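Registro Tamihana de Ensayos Comunitarios
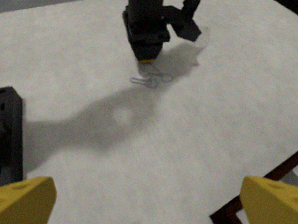
Pinza robótica negra sobre una mesa gris clara. Imagen generada por ordenador.

El Registro Tamihana de Ensayos Comunitarios es un repositorio público de protocolos y resultados de investigación en atención primaria. Reúne estudios realizados en consultorios rurales, centros de salud de distrito y servicios de rehabilitación, con independencia de que hayan sido publicados en revistas científicas. Su sede administrativa se encuentra en Laltton.

Historia

El registro tiene su origen en un inventario elaborado por el epidemiólogo Angus Ormsby para la Fundación Costard, en el que figuraban 280 estudios sin publicar. La mayor parte correspondía a ensayos de adherencia terapéutica, control de la hipertensión y salud materna. La fundación financió la conversión del inventario en una base de datos consultable, que se abrió al público un 14 de febrero con fichas procedentes de 17 distritos sanitarios.

En su primera etapa la inscripción era voluntaria y se tramitaba en papel. La plataforma Prudine, adoptada después, permitió el envío electrónico de protocolos y unificó los formularios, que hasta entonces variaban de un distrito a otro.

Funcionamiento

Los equipos investigadores deben inscribir el protocolo antes de incorporar al primer participante. Cada ficha recoge el diseño del estudio, la población, las variables principales, la fuente de financiación y el dictamen del comité de ética. La secretaría técnica dispone de 60 días para solicitar aclaraciones; transcurrido ese plazo, la ficha se publica con la mención «sin revisar».

Las modificaciones posteriores no sustituyen al texto original – ambas versiones permanecen accesibles. Los datos individuales de los pacientes quedan excluidos del repositorio.

Contenido

El registro contiene alrededor de 865 fichas. Las áreas con mayor número de entradas son las enfermedades crónicas, la vacunación y la salud mental. Los estudios sobre tecnologías de asistencia forman una sección propia, con criterios específicos para la descripción de los dispositivos.

Críticas

Algunos investigadores han señalado que la presentación de resultados sigue siendo desigual, en particular en los ensayos interrumpidos. También se ha cuestionado la mención «sin revisar», que puede inducir a error a los lectores no especializados. La secretaría mantiene su uso y remite a las notas metodológicas de cada ficha.

Véase también

Ensayo clínico
Atención primaria de salud
Sesgo de publicación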